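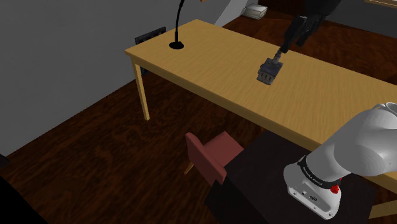
Wooden table with black desk lamp

Last updated: March
Search this guide Enter keyword Go

Section 4. Setting up for a meal kit packing day

Covers hall set-up, label printing and the check-in tablet. For ordering the dry goods see Section 2. For van loading see Section 6. If you're reading this the morning of, skip to 4.2 and come back.

4.1 Before the day

1. Log in to Rurna with the site account, not your own. Site password is on the card in the cash tin.
2. Open Events, pick your packing day, set Kit Target. Default is 300. Nundcombe can go up to 1,000 but only with both halls booked.
3. Under Shifts, add a morning and an afternoon. Leave 15 minutes between them. You will want longer. Don't, the afternoon people show up early anyway.
4. Tick "Allow school groups" if you have any coming. Groups sign up as one line with a head count. The teacher's name goes in Contact, not in Notes - Notes doesn't print.
5. Press Publish. Then check the public page on your phone. Publish sometimes saves as Draft, no warning.

Note: once a shift is published you can't change its start time. You have to delete it and everyone on it gets a cancelation email. Call them first.

4.2 Label printer (the Fukuda)

1. Plug in, wait for the solid green light. Blinking green is still warming up.
2. Lift lid, drop the roll in with labels feeding from underneath. There's a arrow molded inside.
3. Close lid until both sides click.
4. Hold Feed till one blank label comes out. Tear it off.
5. In Rurna go to Print, Labels, choose "Kit - small." Print one test.
6. Check the allergen line. If it runs off the bottom you picked "Kit - shelf."
7. Print the rest. One roll is 300 labels, so for a standard day use a fresh roll and don't start with a half one.

CAUTION: Do not pull labels backward out of the printer. Open the lid and lift the roll out. The cutter is sharp, keep younger kids away from that end.

Printer shows offline: turn it off at the wall, not the button. Count to ten. On again. Still offline - unplug the cable at the tablet end and put it back in. Third try, hand write the labels and move on.

4.3 Packing line

Stations go in this order, door to loading bay:

Station A - bags opened and stood up
Station B - rice, beans
Station C - cans (heavy, adults or older students)
Station D - oil, spices, recipe card
Station E - check, label, tie
Station F - into crates

1. Tape station letters to the wall, not the tables. Tables move.
2. Recipe cards at D face up, English and Spanish in separate piles.
3. Put the sample kit at E. One kit, packed right, marked SAMPLE DO NOT TAKE. It will get taken, so check for it at lunch.
4. Crates stack four high, no more.

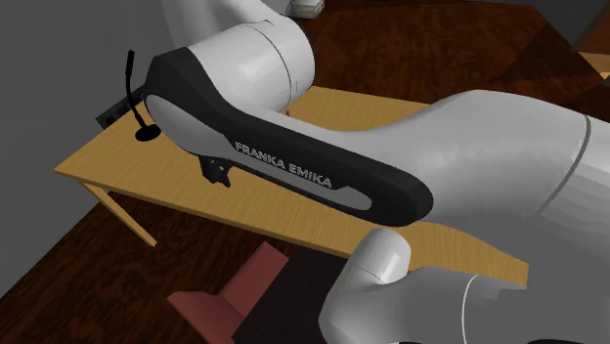

5. Leave a clear path behind C wide enough for the hand truck. Walk it yourself with the truck before doors open.
6. Trash and flattened cardboard go out the side door. Not the front, thats where check-in is.

Note: For groups with kids under ten, swap B and D. Scooping rice is slow and they back up the whole line behind them.

4.4 Check-in tablet

1. Turn on, open Buva. It should go straight to the sign-in screen.
2. If it asks for a site code, type NUNDCOMBE in capitals.
3. Tap Sync. Names come over from Rurna. Wait for "Up to date" before letting anyone sign in.
4. Walk-ins: tap the plus, first and last name, emergency phone. Skip the rest.
5. School groups: teacher signs in once, then enters how many actually came. This number is the one the school gets its service hours from so make sure they change it from the sign-up number.
6. End of shift tap Close Shift. Hours don't save til you do.

CAUTION: Don't let people sign out on their own phones. Hours double up and someone has to fix them by hand.

Student hour forms - sign them at the door as they leave. We don't mail them. Blue or black pen, some schools send back anything else.

4.5 Closing up

1. Count full crates, enter under Kits Packed.
2. Open food gets binned. Sealed extras go back on the pantry shelf, oldest in front.
3. Wipe down, stack chairs, tape off the walls.
4. Fukuda off at the wall, lid left open, roll out.
5. Tablet on charge in the office. Lock the office.
6. Email final numbers to Aurelio Quintero by 6 p.m. Subject line "kits" and your site name. If crates and labels don't match, send both numbers, he'll sort it out.

Missing cords, spare rolls, hand truck tire flat again: put it on the sheet inside the closet door.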